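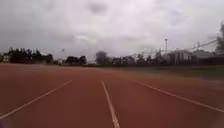
A day out at the Stitatberg sports center open day

Posted Thursday, March 18, 2021

We use cookies to make this site work and to remember your settings. Accept / Manage

I'd been meaning to go to Stitatberg for ages, and when I saw they were opening up the whole sports center to visitors I talked my sister into driving. It's a small town up past the reservoir, two gas stations and a bakery, and the center sits at the far end of it. We got there at 11, which was too late for the free coffee (my fault, I couldn't find my other glove) but just in time for the first tour.

The tour started in the Stinico building, which is the newer one with the climbing wall and the gym. Stinico is the company that paid for a lot of it, so their name is over the door and on the water bottles and on the mats and pretty much everywhere you look. Our guide was great! She used to coach swimming and she walked like it, very fast, talking backward over her shoulder the whole way. We saw the weight room, the physical therapy room with its row of blue tables, and a storage closet full of badminton nets that she was very proud of, all rolled up and labeled.

Then the pool. I'm a pool person so I could have stayed there all day. It's kept pretty warm, and you could smell the chlorine from the hallway - I love that smell, it takes me straight back to being nine years old and eating vending machine crackers in a towel. They let us stand on the deck and watch the water aerobics class, who waved at us. My sister waved back for much too long.

After that everybody split up and you could go where you wanted. We went to the Chowdary room, where they had the old photos and trophies out. There was a scrapbook from the August the place first opened, with newspaper clippings going yellow and a menu from the opening dinner (ham, potato salad, more ham). I took my time over that. My sister got bored and went off to try the rowing machines, and came back red in the face saying she'd done 323 meters and that was plenty.

Lunch was from the Hitonari stand, a little noodle place from down the road that had set up by the side entrance. I had the mushroom noodles and they were so good I went back for the dumplings, 5 to a box, and ate them walking around outside with my coat zipped up to my chin.

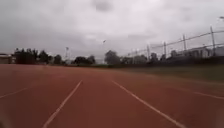
Can you use the track if you're not a member?
Anyone can, on weekday mornings until school lets out, and you just sign in at the front desk first.

I picked up a class schedule and a membership form on the way out. The swim-only membership is cheaper than I expected, but it's about 2 hours of driving there and back for me, so I have to think about that one. My sister has already signed up for a beginner climbing class, which I did not see coming. We stopped at the bakery on the way home and they were down to rye bread and one lemon tart, so we bought both.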